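Pimby Posts Its Own Miss List Alongside Nindeck Simulation Kit

Release covers version 4 of the basket and bin pack, open to paying customers from February

Pimby, the independent test shop for warehouse and bench robots, today published its review of Nindeck, a simulation kit sold by Bisgaard for training and checking two-finger grippers before they go anywhere near real hardware. Bisgaard paid for the license and for the test time. It did not get to read the results first, and it agreed in writing that Pimby could put out this release whatever the results said.

The short version is that Nindeck is a decent kit with a sales page that promises too much. Pimby recommends it to teams that already own a gripper and want to weed out bad grasp plans early. Pimby does not recommend it to anyone hoping to skip bench time.

Nindeck comes as a set of ready-made household and storage objects, a gripper model, a handful of work surfaces and a script runner. Version 4 adds open baskets, wire bins and other things with thin rims, which many kits leave out. Thin rims are hard. A plan that is off by a little will close on air or shove the object across the table, and in a simulator the same plan can look fine if the contact settings are generous.

Pimby ran 460 grasp attempts in Nindeck using its own scripts and none of the demo scripts that come in the box. Of those, 217 were rim grasps. The rest were side and top grasps on solid objects, where the kit did well and where, in our view, most kits do well by now. Pimby then repeated 200 of the attempts on a physical bench with a comparable gripper.

On solid objects the two sets of results agreed closely enough that we stopped worrying. On rims they did not. Nindeck was too kind. Plans that held in the simulator let go on the bench often enough that we would not sign off on a rim grasp from the simulator alone, and we would be wary of a vendor who did. Bisgaard's sales page calls the rim contact "bench-true." We asked what that was measured against and got a slide deck.

Setup took longer than advertised. The "one-hour install" ran well past lunch on a clean machine, mostly because the license tool wanted a network port that our IT people keep closed. The manual mentions the port in an appendix. After that the kit was stable, and the script runner picked up where it left off after two power cuts - a feature that deserves more room on the sales page than it gets.

We also looked at Posska, the paid add-on that scores each grasp and suggests a fix. Posska's scores were easy to read and its suggestions were mostly to move closer and try again. We would leave it off the first order.

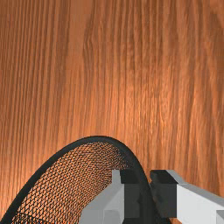
Nindeck's close-up view is the part of the kit our testers used most, and the part we have the fewest complaints about. It lets you check finger placement before a close command goes out, and for rim work that is where a plan is won or lost. With the black basket, the rim runs down through the gap between the two pads, a little below their upper edges, and the right pad sits so near it that the two dark shapes run together in places. A tester who wants to judge that clearance by eye will have a hard time with black pads on a black rim. We asked for a contrast setting. Bisgaard says it is on the list. The surfaces could use work too: the wood grain on the table is soft and blurry, fine for a person checking a plan but something to keep in mind if you mean to train a camera model on it.

Bisgaard was given a draft of the rim findings for a fact check and sent back two corrections, both accepted. It disputes our reading of the contact settings and says a tighter preset will ship in the next update. Pimby has not tested that preset and takes no position on it.

The full review, with scripts, settings and the complete list of misses, is free to download from the Pimby site. Almost all of the scripts will run on the trial version of Nindeck. Those that need the paid license are marked.

About Pimby
Pimby tests robot hardware and software for buyers. It does not resell any product it reviews and takes no share of sales. Vendors may pay for test time under the terms posted on its site.

Press and review requests: use the contact form on the Pimby site and put "Nindeck" in the subject line.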